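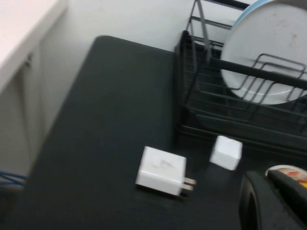 About Us

Hi, I'm Ieva Uibo, and I started Zaler at my kitchen table because I couldn't find out what my own county council had voted on.

I'd missed a meeting. I had a kid with an ear infection and I figured I'd just read about it the next day. The next day came and there wasn't a word anywhere. Our old weekly had folded the winter before, the TV station an hour away only sent a crew when something burned down, and the official minutes went up six weeks later as a scanned PDF that was sideways. What the council had done that night, I finally learned, was change the rules for who gets to speak at council meetings. I was pretty mad!

So I went to the next one with a notebook, typed up what I heard, and emailed it to 43 people. Most of them were neighbors, a few were parents from school, and one was my dentist (hi, Dr. P, still a subscriber). I called it Zaler because that was the name of the street I grew up on and I needed to put something in the subject line. By the end of the month people I'd never met were writing to ask if they could get it too.

What we do

Zaler covers local politics in Paju County, and that's all we cover. We go to the county council, the two city commissions, the school board, the planning board and the water district. The water district is my favorite and I will talk your ear off about it if you let me. During election season we also cover every race on the county ballot, including the ones with a single candidate, who we still call up and ask the same questions as everyone else.

We don't do national politics. I have opinions about it, same as you, but there are plenty of places to read about that stuff and I can't add much to it from a folding chair in the back row of the annex.

Here's what comes out in a normal week:

The Umia, our main newsletter, goes out Saturday morning at 7. It has what got voted on, who voted which way, how much it costs and what's coming up next. We try to keep it to the length of one cup of coffee.

Meeting notes go on the site the same night, usually before midnight. They're rough. You'll find typos. If you see a real mistake in there, please write, and we'll fix it and put a note at the bottom saying what we changed.

The Long Read shows up when it's ready. Last year that meant the piece on how the bridge money got moved between three different accounts, and the one about the harbor lease, and a very long one on the dog ordinance that I thought maybe ten people would finish. It's our most read story ever, so what do I know.

Who we are

There are two of us full time. I do most of the council and commission coverage and write the Umia. Before this I spent eleven years in payroll for a trucking company, and I bring it up because people sometimes assume I came from a big paper. I didn't! But payroll teaches you to read a budget line by line, and to get suspicious when a number is too round.

Elīna Pētersons is our editor and also covers the school board. She worked at the old weekly right up to the end and she knows where everything is buried, including the paper's back issues, which are in her garage. Elīna is the one who takes the adjectives out of my stories. She has a rule that if we say somebody "slammed" somebody, there had better be a door involved.

We also pay a handful of freelancers, by the story and within two weeks of filing. If you'd like to be one, see the bottom of the page. You don't need a degree, but you do need to be able to sit through a zoning hearing and stay awake for the part that matters, which in my experience comes right after everybody's gone home.

How we pay for it

Readers pay for almost all of it. Right now we have 1,220 paying members, and the rest of you read for free, which is fine, please keep doing that. The site has never had a paywall. I kept thinking about that first meeting I missed, and how silly it would be to start a thing about public business and then lock it up.

A little of our money comes from ads. We take them from local shops, and they're labeled. We don't take ads from candidates, parties, ballot campaigns or anyone with a contract up for a vote in front of a board we cover. That last one has cost us a fair bit -- the paving company was very nice about it -- but it saves a lot of awkward conversations.

Any gift over $1,000 gets listed on our donor page with the giver's name. If somebody wants to give that much and stay anonymous, we say thanks and send it back. It's happened twice.

Where we stand

We get asked this a lot, mostly in July when the primary gets going. We don't endorse. Neither Elīna nor I belong to a party, donate to campaigns or put up yard signs (my husband would like it known that this applies to our yard and he was not consulted).

We do vote. We also live here, and so we have feelings about the potholes. When a story touches one of us personally we say so at the top, and where we can, we give it to someone else. Elīna's sister teaches at the middle school, for example, so Elīna doesn't write about teacher contracts. I do those.

Every candidate gets the same questionnaire and the same amount of space. We print the answers as they come, spelling included. If somebody doesn't answer we leave the space blank with their name on it, and we've found that a blank space gets a phone call back pretty fast.

When we get it wrong

It happens. Two springs ago I reported that a motion had failed when it had passed. I'd written the tally down backwards, and it stayed up until morning. We ran the correction in the same spot with the same size headline, and I called all five council members to apologize. One of them hadn't noticed. One of them still brings it up.

Since then we check every vote against the audio before it goes in the newsletter. Corrections are all kept on one page, going back to the first one, and we don't take them down.

The Elier evenings

Four times a year we take over the back room at Elier, the bakery on Depot Street, and hold an open night. There's no program. We put out chairs, somebody from one of the boards usually turns up, and people ask whatever they like. It's free and you don't have to be a member. The last one ran until almost 10 p.m. on the subject of storm drains and I went home so happy.

If you can't get out in the evening, we do phone hours too. Call and you'll get me or Elīna or, if we're both in a meeting, a voice mail that we do listen to.

Get in touch

Story tips can go to either of us through the contact form. You can leave your name off, but if you want us to follow up we'll need some way to reach you. Documents are great. Documents with page numbers are even better.

To write for us, send two paragraphs about a local vote you think people should know about and why. Please don't send a resume first, we'll ask for it later.

Letters should be 100 words or fewer if you can manage it. Elīna cuts from the bottom, so put the good part at the top.

And if you just want the newsletter, the sign-up box is at the side of every page. All it asks for is an email address.

-- Ieva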